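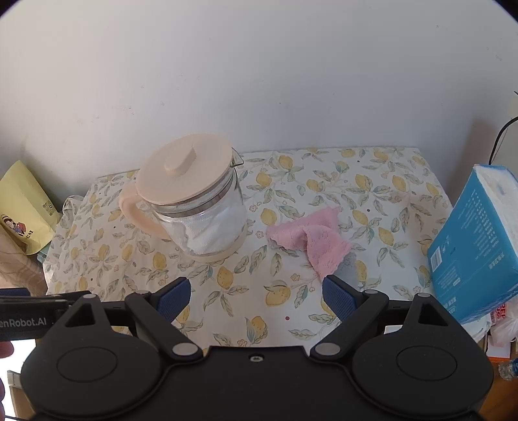
Glass teapot with peach-beige lid and handle, on a lemon-print tablecloth.

Bromness Table Linen – Printed Cloths for Small Tables

Product overview
The Bromness range covers side tables, tea tables and two-seat kitchen tables. Each cloth is cut from a single width of plain-weave cotton, printed on one side and hemmed on all four edges. Patterns are drawn by Elaheh Akbari and printed by Takell. Fabric is pre-shrunk before cutting.

Sizing
Measure the tabletop, then add twice the drop you want. A drop of 15 cm suits a table used for serving. For a drop of 20 cm or more, check that the hem clears the chair seats. Round tables take a square cloth; the corners will hang lower than the sides.

Edge finish
Double-turned hem with mitered corners. Thread is matched to the ground color of the print. The Curel hem weight can be fitted to cloths used outdoors and is ordered separately.

Care
Wash at 30 °C with similar colors. Do not use chlorine bleach. Reshape while damp and dry flat or over a wide rail – a thin line will leave a crease across the print. Iron on the reverse side at medium heat. Treat tea and fruit stains before the first wash, as heat sets them. Allow for further shrinkage of around 2 percent after repeated washing.

Heat
The cloth is not a heat barrier. Place a trivet or the Zarei felt underlay beneath pots and baking dishes. The underlay is trimmed with household scissors and does not fray.

Ordering
Standard sizes ship from stock. Cut-to-size orders are made after the measurements are confirmed in writing and cannot be returned unless faulty. Swatches are available for all current prints. Orders for December delivery close at noon on the last working day of November. For trade quantities, contact Farhad Ghorbani at the Bromness sales desk.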